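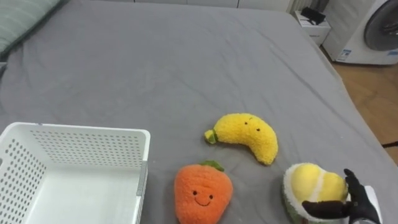
Plush produce (also called plush food, stuffed fruit, or in my house just "the fruits") is a family of soft toys shaped like fruit and vegetables, usually with a little stitched face. I maintain this entry for the Skanari Home Encyclopedia, which lets its editors write the way they talk, so you're getting the facts with my opinions mixed in!

Contents
Description
Common types
Storage
Cleaning
Collecting
See also

Description

A plush fruit is a fabric shell around a soft filling, normally polyester fiber. The outside is where the makers show off. The older ones tend to be felt or smooth velour, and newer ones lean toward fuzzy fabrics with loops in them, the kind that feel like a good bath towel (terry) or a nubby winter coat (bouclé). I love the loopy ones, but they do grab every hair and crumb in the bedroom.

Faces are usually embroidered on anything meant for small kids, and that's the kind to look for. Glued or plastic eyes can come off. The expression is nearly always the same sleepy smile, with eyes that are either two dots or two little closed curves, and I have never gotten tired of it.

Common types

Banana. The classic. It's a yellow crescent with a green tip, and it's the easiest one for little hands to hold because you can grab it in the middle. Kids also use it as a phone, which I suppose is its own branch of the hobby.

Carrot. Technically a vegetable, but everybody files it with the fruit. Orange, rounded, narrower at the bottom, with green leaves sewn into the top. The leaves are the weak spot - mine have been stitched back on twice.

Durian. Popular with people who like the real thing and with people who can't stand the smell. The spikes are the problem for a toy maker, and the usual answer is a bumpy olive-green fabric, sometimes with an opening that shows the pale yellow flesh.

There are plenty of others (avocado, strawberry, eggplant, peas in a zippered pod), and the line between plush produce and a throw pillow gets pretty blurry once you go above the size of a real watermelon.

Storage

Most families I know end up with an open basket. I've tried a hanging net, a drawer and a toy hammock, and the basket beat them all, mostly because putting things away takes one motion. Plastic with holes in the sides is good for air, it wipes clean, and handle slots mean you can carry the whole lot from the bed to the shelf.

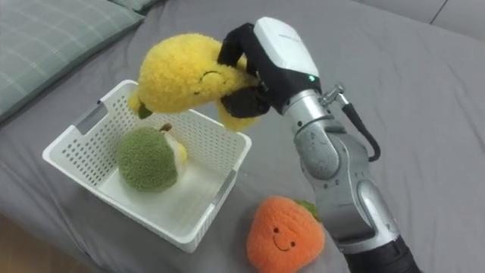
Go wider before you go deeper. In a deep bin the small toys sink and you have to dump everything out to find the one that's wanted at bedtime. Long shapes go in first, along the wall, and round ones fill the middle. Don't pack them down hard, or the filling clumps and you get a banana with a permanent dent.

The bed is the best sorting table in the house, by the way. Lay everything out on the fitted sheet, basket next to it, and you can check seams as you go. I do this every February, when we're stuck indoors anyway.

Cleaning

Read the tag first. For the washable ones I use a zippered mesh bag, cold water, the gentle cycle and not much detergent. Press the water out in a towel (no wringing!) and let them air dry, turning now and then. Loopy fabric perks up if you brush it with a soft toothbrush once it's dry. Dryer heat can mat the pile, and then there's no going back.

Collecting

There's a small but cheerful collecting scene. The Kokville toy swap had 136 tables the year I went, and 11 of them sold only plush food. Collectors there talk a lot about the Zivinov orchard set, which came with 2 sizes of each fruit, and about Lukumay, a maker known for its tropical ones. The Lukumay checklist runs to 532 pieces, counting color variants, and I own a very small slice of it.
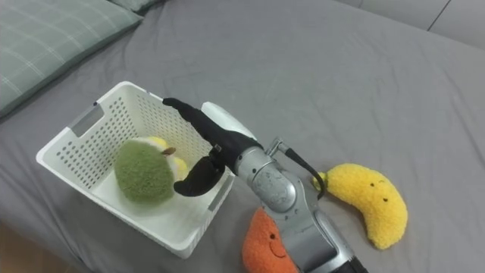
Can different kinds of plush fruit be kept in the same basket?
They can, as long as everything is clean and fully dry. Keep anything with hook-and-loop closures in a separate bag so it doesn't snag the fuzzy fabric.

See also
Soft toys
Play food
Toy storage
Bedroom organization

Last revised July 5, 2018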